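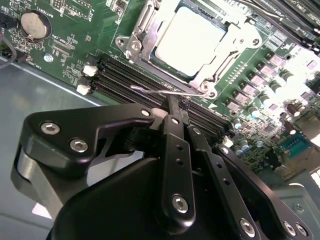
Orcombe desktop rebuild: board and memory area

Introduction

The machine on this page is one of a batch of office desktops taken in over the winter and stripped back to the board for checking. It goes by the bench name Orcombe. The others, Viller, Uzor and Mesolo, have pages of their own and are not covered here. The picture at the head of the page shows the processor socket, the memory slots below it and the coin cell off to one side.

Notes are kept short. They follow the order in which the areas are checked.

Processor socket

The processor is in place, with its metal retention frame over it and the lever lying flat along the board. A screw on the left flange and another at the bottom right corner are the two to look at first. Check that the heads are clean and not rounded before putting a driver to them. If either turns without resistance, stop and look at the fixing underneath.

The heat spreader should be free of old paste before a cooler goes back on. Use a lint-free cloth and isopropyl alcohol, working from the outside towards the middle. Keep the cloth away from the narrow strip of socket edge between the heat spreader and the frame. Fibres caught there are slow to pick out.

Memory slots

Four slots, black, side by side, with white plastic latches at the ends. The latches are the weak point on boards of this age. Open each one with a fingertip and let it come up under its own travel. A latch that feels stiff is better worked back and forth a few times with no module fitted than forced with one in place.

Modules go in square to the slot, with even pressure at both ends. Match the notch to the key first. On this board the lever of the processor frame runs across the top of the slots, so the socket is dealt with before the memory and then left alone.

Hatsue Sugawara fits modules one at a time and starts the machine after each. Tùng Bùi fits the full set and only goes back to single modules if the test reports a fault. Both methods are in use on the bench and the job sheet should say which was followed.

Battery

A round coin cell in a black holder, held by a small metal clip, with the word BATTERY printed vertically beside it. Measure before replacing. A cell under 2.8 volts is changed as a matter of course. Press the clip back gently and the cell should lift at one edge - do not lever it out with a metal blade, as there are fine traces close by.

The clock and the start-up settings will need entering again after a change of cell. Write the old settings down first if the machine still starts.

Cables and chassis

The chassis is grey metal. A black cable comes down along the side of the board to a connector on its edge. Pull on the connector body and never on the cable. Before closing up, check that no cable is trapped between the board and the chassis wall, and that no loose screw has been left under the board.

Job sheet

Sheet 3,622. Board area checked on a Saturday, memory test left to run for 7 hours before sign-off. Spare latches and clips are in the second drawer, in the tray marked Orcombe. Please return unused ones to the same tray, as the Viller parts look alike and do not fit.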